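Room 607 – quarterly safety walk-through
Kirker Building, Level 6
Date: October 14, 2026
Inspected by: Eldana Habte
Copy to: Leandro Rivas, who will say he never got it

Items marked OK get no comment unless I couldn't help myself.

1. Exits and door
OK. Door closes by itself and opens without a shoulder. In June it did neither.

2. Tables
OK, with a note. The pedestal table in the middle of the room is fine for paperwork and a cup of tea. It is not fine for leaning on, and the grown adults who use this room know who they are. Feet checked, one tightened.
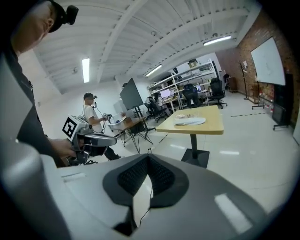
Same goes for the tables with thin metal legs. Small parts go back in their tubs at the end of the day. I'm told they "live" on the front edge. They can live somewhere else.

3. Rolling display stand
Castors lock. Please lock them.

4. Extinguisher
OK. Tag current, bracket firm, no coat hanging on it this time. Progress.

5. Floor, leads and trip hazards
ACTION. I've asked for 30 cm of clear floor either side of any work laid out at ground level, and I'm still asking. 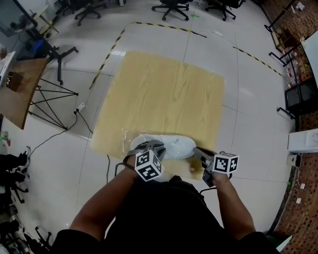
Leads have been on this list since the Toledo contractors moved out, and we've all grown fond of the item. The rule is that a power strip goes against a wall, with its cords run behind the furniture. A strip on the tiles beside the work board, with black cables trailing off across the floor, fails on both counts. The hazard tape is a nice touch – bright, curved, well stuck – but tape doesn't stop a toe. Move the strip, or fit a cord cover (Pliva order form, item 104).

6. Chairs
OK. Wheels turn. Park them clear of the taped area.

7. Shelving
Frame is steady. Bottles need labels a stranger could read. Heaviest things on the bottom, up to 2 boxes high.

8. First aid kit
Restocked by Jernodau. Somebody had been through all the bandaids and left the wrappers in the kit.

Result: pass, with item 5 open. Leandro to sign once the leads are sorted.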